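Wuvia Robotics Club: Frequently Asked Questions

Print this page | E-mail this page

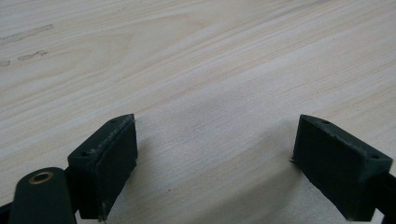 Who is the club for?

Anyone aged 13 or over who likes the idea of making a machine do something useful. You don't need to have built anything before. Half of last year's members had never held a soldering iron, and by spring they were arguing happily about servo horns over their sandwiches. Adults are very welcome too, and we have several parents who came to drop somebody off and are now on a team of their own.

When and where do you meet?

Every Monday during term, from half past five, in the upstairs workshop at Bilgin House. Come in by the side door and follow the noise. We stop building at half past seven and spend the last bit sweeping up, and we'd love it if you could stay for that as well!

What are we working on this year?

Picking things up! Last year was all about driving (line followers, mazes, that terrible ramp), and this year the whole club has moved on to hands. Each team works with a two-fingered hand-held gripper first, to get a feel for what the fingers can and can't do, and later on tries to get an arm to do the same jobs. It sounds simple until you try to lift a single playing card off a flat table.

Why start with a gripper you hold yourself?

You learn such a lot from it. With the tool in your own hand you notice straight away that you tilt your wrist before you close on something, or that you always come in from the same side. Krishnamoorthy Unnithan, who runs the Monday sessions, asks every new member to spend their first evening doing nothing else. People groan, and then at half past seven we can't get the things back off them.

There is a camera on the tool too, looking out past the fingers. Watching your own attempts played back is very good fun and a bit humbling.

The pads on our gripper look rough round the edges. Should we replace them?

Please don't, at least not without asking. A worn rim with a few pale, frayed bits is fine for practice. What matters is the broad inner face of each pad, so look at that first. If it is torn, or if the pad wobbles on its screws, bring it to Hacer Karabulut at the bench by the window and she will find you a new pair. Change both pads together or they won't grip evenly.

What about the brass bushing?

Leave it alone unless the linkage feels stiff. If it does, wipe it clean, work the fingers open and shut a few times and try again. No oil, please. We had oil everywhere last autumn and it gets on to the pads, and then you can't pick up anything at all.

Can we practise on any table?

Use one of the pale wood tops if you can. Dark fingertips show up beautifully against light wood, which makes the recordings much easier to follow. A few marks in the wood don't matter. Do watch your shadow, though: the gripper throws one on to the table between its own fingers, and on a small, dark object it can hide the very edge you were aiming for. Turning your chair a little often sorts it out.

Before you record, check that the fingers are wide open. Starting each go from the same open position makes it far easier to compare one try with the next.

How does the Hundach Cup work?

The Hundach Cup is our end-of-year competition and it is the best day of the year (we may be biased). Teams of 2 get 20 minutes at the table. The judges put out objects you have not seen before, and you move as many as you can from one tray to the other. There are 100 points on offer, and you lose a few for anything that ends up on the floor. There is a hand-held round in the morning and an arm round in the afternoon, and you can enter either or both.

Marek Charvát has written up the full rules. Paper copies are in the red folder next to the kettle, and he is glad to go through them with anyone who wants to plan ahead.

I haven't got a team mate. Can I still enter?

Yes! Come along and tell us, and we will pair you up. Kidus Zeleke and Volker Bauerfeind met that way two seasons ago. They spent weeks on a wrist joint that never quite worked, came nowhere near winning, and have been building together ever since.

Do I have to be able to code?

Not for the hand-held round. For the arm round, one person on the team will need to write a little, and we teach that from scratch after the half-term break. We use our own set of starter programs, called Caltis, and they are short enough to read in one sitting. Change a number, run it, see what the arm does, change it back. That is how most of us learnt.

What should I bring?

A notebook, a pencil and a drink with a lid. Tie long hair back and leave dangly sleeves at home. Tools and parts are all here. If you have odd little objects that might be awkward to grip, bring those too: we are always after new ones, and a wet bar of soap is the only thing we have ever had to ban.

Can I take a gripper home?

During the holidays, yes, if you have been to a few sessions and you sign the loan book. August is the busiest month for loans, so put your name down early. Please bring it back with all its screws!

Can parents and friends come and watch?

Any week you like. There are chairs along the back wall and you are welcome to have a go yourself. For the Cup, please let us know beforehand so that we can put out enough seats.

My question isn't here. Who do I ask?

Catch Krishnamoorthy before the session starts, or leave a note in the question box by the door. We add new answers to this page whenever the box fills up.

Print this page | E-mail this page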